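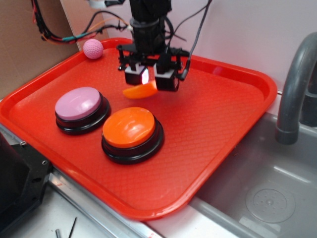 The arm at the Trekmont bench, over the red tray with its two buttons.

Kitchen bench recordings

The Clidar group has begun recording examples at the small sink bench in Trekmont. The aim is a set of short demonstrations from which a learning system can pick up how to handle small things on a tray. An operator guides the arm through each attempt, and the cameras and joint readings are saved together under one name.

The layout is kept simple. There is a tray, two push buttons, a pink dimpled ball and a small orange wedge. The arm has a two-finger gripper. Between attempts the operator moves the wedge to a new spot, so that the system does not learn a single path by heart. The ball and the buttons stay on the tray even when the task is only about the wedge.

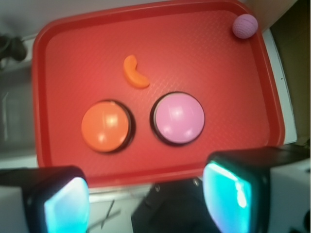
Wrist camera view, fingers open, with the wedge lying beyond the buttons.

Each attempt is recorded from at least two cameras. The fixed one by the bench gives the position of the arm and the tray. The one at the wrist is better for the last part of the approach, when the fingers hide the wedge from the side. Its picture goes soft at very close range, and we have decided to leave it that way. The system will have to work with the same camera later, so sharper pictures in training would be of little use to it.

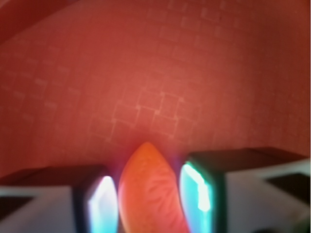 Arabzadeh asked whether failed attempts should be kept as well, and said that a set made up only of clean grasps would teach the system nothing about recovering from a bad one. We agree in part. Attempts where the wedge slips and is picked up again are now kept and marked as such. Attempts where the operator gives up are stored in a separate folder and will not be used in the first round of training.

Labels are added on the same day, in one plain sentence per attempt. Operators change over after 3 trays of work, as hands get tired and the movements become jerky.

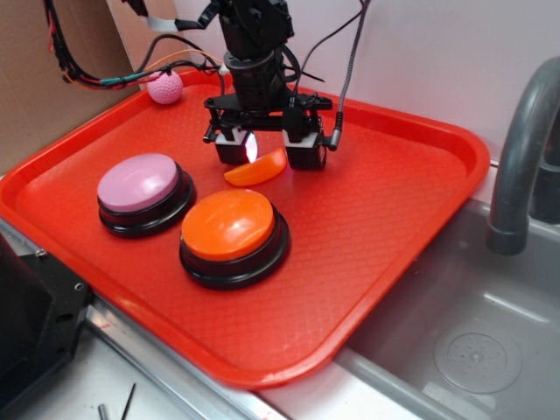 Next steps

Recording goes on until the end of January. The files will then be copied to Hostura, where the first training run will be set up. Anyone who would like to try a session as operator can come to the bench on Friday afternoon.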